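Section 4: Washing and Drying Your Tratwood Table Linens

Welcome to the fun part! A good cloth gets softer every year, and a little care at the start makes a huge difference. Read through once before you fill the machine.

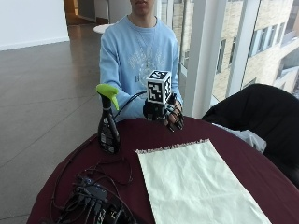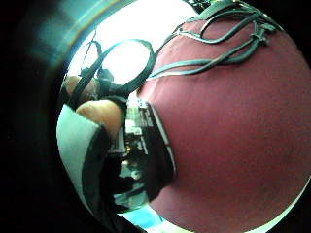 Maroon cloth in both pictures.

Gruven Home Textiles – Customer Care Team

4.1 First wash

1. Unfold the cloth completely and take off the paper band and the pin at the hem.
2. Wash it alone in cold water. Dark reds, navy and forest green all let go of some dye the first time, and the water can look alarming (it's fine!).
3. Use half your normal amount of liquid detergent. Skip the fabric softener.
4. Spin at 1000 rpm or lower.

CAUTION: Never use bleach, even on the white and cream cloths. It weakens the hem stitching.

4.2 Drying and pressing

1. Shake the cloth out hard, twice, by the short ends.
2. Hang it over a wide rail or two parallel lines, out of direct sun.
3. Press it on the wrong side while it is still a bit damp – this is the real secret to a smooth drop at the edge.

Note: Round cloths like to be ironed from the center out. Turn the cloth as you go and don't pull on the hem.

4.3 Wax and wine

For candle wax, let it harden, lift off what you can with a spoon, then press between paper towels with a warm iron. For wine, blot, rinse with cold water from the back, and wash the same day.

4.4 Storage

Roll large cloths on a tube if you have the space. Folded cloths should be refolded along new lines every 21 days or so during the holidays, and whenever you remember the rest of the year.

Modari blends shrink slightly more than Cuesta cotton. See Section 5 for sizes.

Care text: Nelli Kauppinen. Revised 28 March 2024.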